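OK so the Worneck mayor thing. A few of you asked me to explain what is going on over there, and I grew up in Worneck and still read the town paper every morning, so here goes. Long thread, get a coffee.

1/ Short version: the mayor quit. Letter went out on 04/01/2024, one paragraph, effective at the end of that same day. No reason given. I have gotten longer letters from my dentist.

2/ Everyone assumed the deputy mayor would slide right in, because that's how it went last time. Nope! The charter got changed a few years back and now the deputy only "presides at meetings." Doesn't sign anything, doesn't hire anybody, can't veto.

3/ So the council has to pick an acting mayor from its own members. There are 11 seats, and with the mayor's old ally group and the Tlapale side split almost down the middle, you can guess how smooth this is going.

4/ If you're not local: Tlapale is the neighborhood south of the rail line that got annexed back when I was in middle school. They've been told to wait their turn on sidewalks, on the library branch, on pretty much everything. They now have enough seats to block a vote and they are using them. I can't say I blame them.

5/ First round of voting, 3 names went up. All of them fell short. One council member voted for herself and then looked surprised that it was read out loud.

6/ Second round, same names, same result. Then they broke for dinner and came back and argued over whether the meeting had officially ended when they broke for dinner. I watched all of this on the stream. On purpose. With snacks.

7/ Why it matters past the drama – the bus contract. Motus runs the town buses and the deal is up in October. Somebody with signing power has to open talks well before then or the town rolls over on the old terms, and the old terms are bad. Ask anyone who waits for the number 4 after dark.
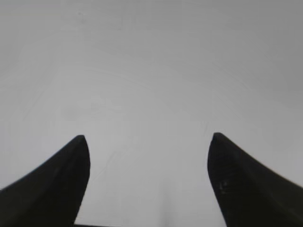 8/ And the old mayor was the one person who'd been in the room with Motus the whole time. The council got summaries. I've read the summaries (they're on the town site, buried under parks and recreation for some reason) and they're mostly dates and who attended.

9/ Now, the election part. The charter says a special election has to happen if the seat is empty longer than a set stretch, but the clerk and the town attorney read the clause differently. Clerk says the clock started with the letter. Attorney says it starts when the council accepts the letter. They haven't voted to accept it. Yes, really.

10/ Someone in my replies asked if residents can force it. They can! There's a petition route. You need 1,000 valid signatures from registered voters, and the group behind it turned in 1,593, so they have some cushion. Those still have to be checked against the rolls.

11/ That checking used to be done by hand over at town hall. Now it goes through Wisard, the records software they bought last year, and a couple of people have told me it chokes on apartment numbers. Half of Tlapale lives in apartments. So please keep an eye on the rejected pile, whoever is going down there to watch.

12/ Who do I think gets it? I've changed my mind twice this week. The finance chair has the most experience and also has a talent for making enemies during the pledge of allegiance. The woman from the hill district is well liked but she keeps saying she doesn't want it, and I believe her.

13/ The dark horse is the newest member, the one who ran on fixing the pool. Both sides can live with him. He's never chaired anything, but he answers his email, and I've seen folks win on less.

14/ My own preference, since you'll ask – pick somebody who promises not to run in the special. Let them keep the lights on, start the Motus talks, and hand over a tidy desk. A couple of council members floated that and got talked over pretty fast.

15/ Somebody said I'm being too easy on the old mayor. Maybe so. I voted for him once and against him once. He got the bridge fixed and he let the Tlapale library plan sit in a drawer. I'd still like to hear why he left, and I don't think a resignation that short is fair to the people who knocked on doors for him.

16/ Next council meeting is Monday night, in the big room upstairs this time, public comment first. You have to sign up before it starts and you get two minutes. If you ride the bus, go talk about the bus. They hear from the same five guys about parking every single time.

17/ I'll be watching the stream again and posting as it goes. Mute me now if you follow me for the soup recipes.

18/ Edit to post 5 – she says she was voting for the other member with the same last name. Fair enough, the clerk is fixing the minutes.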